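Robot Manipulation Seminar, Unit 7
Reading a results section: disassembly and reassembly of desktop computers
Notes by Hiba Yammine. Revised March 31, 2024

Before you start

These notes go with the Carisow report, which you should have read at least as far as the ablation table. I'm going to be hard on it. It is a better report than most in this area, and that makes it worth the effort. Please don't come to the discussion having decided that it is either a breakthrough or a fraud. I have sat through both versions of that discussion and learned nothing from either.

1. The claim

The short form, from the abstract: a policy trained on teleoperated demonstrations can carry out service tasks inside a standard desktop computer "without task-specific engineering." There are 431 demonstrations in the training set and 315 evaluation trials. The headline success rate pools all of the tasks.

Write down the phrase in quotation marks. Most of this unit is about whether it holds up.

2. Why the inside of a computer is hard

The authors are right on this point, and I have no quarrel with their section two. Parts are small, metal is shiny, and cables go wherever they like. A processor lid under a strong light can wash out in the wrist view at the moment the policy most needs to know where its edges are. The fingers and their linkages also stand between the camera and a good part of the board. In the socket work the fingertip carries a small piece of dark textured material against the processor, and from the wrist view alone I would not like to say how hard it is pressing.

The report gives no force readings for this stage. Contact is inferred from finger position and from the image. Ask yourself what a failed contact would look like in those two signals, and whether you could tell it from a good one. 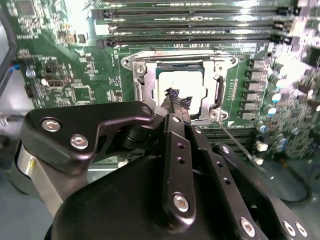

3. What counts as success

Go to the scoring rules in the appendix. A trial is scored as a success if the operator, watching the video afterward, agrees that the final state matches the goal. Two problems.

First, the scorer is the same person who ran the trial. Issa Rawashdeh re-scored a batch of the videos for our reading group without seeing the original labels, and he disagreed often enough that I'd want a second scorer as a condition of publication. His disagreements were nearly all about partial seating: the part is in the right place and looks flat, and from that angle you can't say more.

Second, nothing is powered on. For a memory module or a processor there is an obvious test, and it costs a few minutes per trial. The authors say that booting the machine was "outside the scope." Maybe so. Then "final state matches the goal" means "looks right on video," and the abstract ought to say that.

4. The workspace, and what it gives away

Back to "without task-specific engineering." Look at the setup before you look at any numbers. The tower lies on its side with the panel off and the interior facing up, so the arm can come in from above. Beside it is a printed plate with posts, slots and U-shaped holders, and a thin green circuit board is lying in one of the slots.
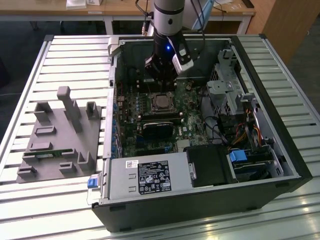 Figure 2. Fixed view: arm over the open tower, with the printed fixture plate to the left.

I count a fixture as engineering. A slot that holds a part at a known pose takes away much of the grasping problem, and somebody had to draw that plate, print it and decide where it goes. There is nothing shameful in this. Factories run on fixtures. My complaint is with a sentence that takes credit for doing without them.

Ziad Hamdan raised the opposite view last October and I'll put it here as fairly as I can. He says that "task-specific" should be read as applying to the policy, that every method in the comparison had the same plate, and that a fair comparison is a fair comparison. The second half of that is correct. The ranking between methods may well survive. What doesn't survive is any guess about how the best method would do with parts scattered on a bench, and the introduction makes exactly that guess.

A smaller point. The case is a Dell, and all the reported trials use that one model. The report says "desktop computers," plural, eleven pages running.

5. Camera placement and the baseline

The comparison I trust least is the one against the Dasutbridge baseline. That method was designed for a single fixed camera. The authors ran it with the fixed camera only and ran their own with both fixed and wrist views, then credited the gap to their training objective.

Think about what each view can supply. From outside, the gripper hides part of the case when it goes in. At the wrist you get close detail of the board, including the pin header and the USB port in Figure 3, but the gripper itself fills much of the lower image and covers the board beneath it. Neither is enough alone. A method given both should win for reasons unrelated to its loss function.
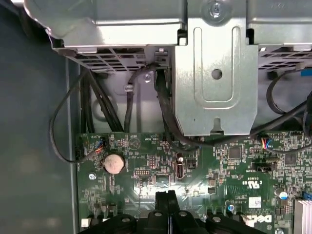

Figure 3. Wrist view over the lower board. Note how much the gripper covers, and the cables running down below the drive cage.

The ablation you want is their method with the wrist view removed. It's missing. Sinéad Corrigan ran something close to it using the released code on her group's Mahasneh arm, and most of the gap closed. That was different hardware and a different operator, so treat it as a reason to ask the question and no more than that.

6. Cables

The word "cable" appears twice in the report. Look again at Figure 3 and decide whether twice is enough. Loose cables move between trials, they get in front of things, and they are among the few items in the case that the fixture plate does nothing about. If the cables were dressed back to the same position before each run, we should be told. If they were left alone, the authors have an interesting robustness result and have thrown it away.

7. What I do believe

— The policy learned something about approach direction. The trajectory plots are convincing, and the 31 trials with the case shifted on the bench back them up.
— More demonstrations helped. Their extended set has 607, and the curve is still rising at the end, though I wouldn't draw a line through it and keep going.
— The failure log is honest. Ravindran Amin pointed out that it lists several failures the scoring rules would have let them hide.

8. For the discussion

Bring one page, typed. Pick one claim from the abstract and rewrite it so that the evidence in the report supports it fully. Keep it to a single sentence, then use the rest of the page to defend your wording. You may not use the word "robust."

Then describe one extra experiment, costing no more than a week on the equipment shown, that would let you put some of the original wording back. Say in advance which outcome would change your mind.

Optional: compare the scoring rules with those in the Prultex paper from Unit 5. They are stricter there, and the success rates are lower. Consider how much of the difference between the two papers is explained by that before you get to the methods at all.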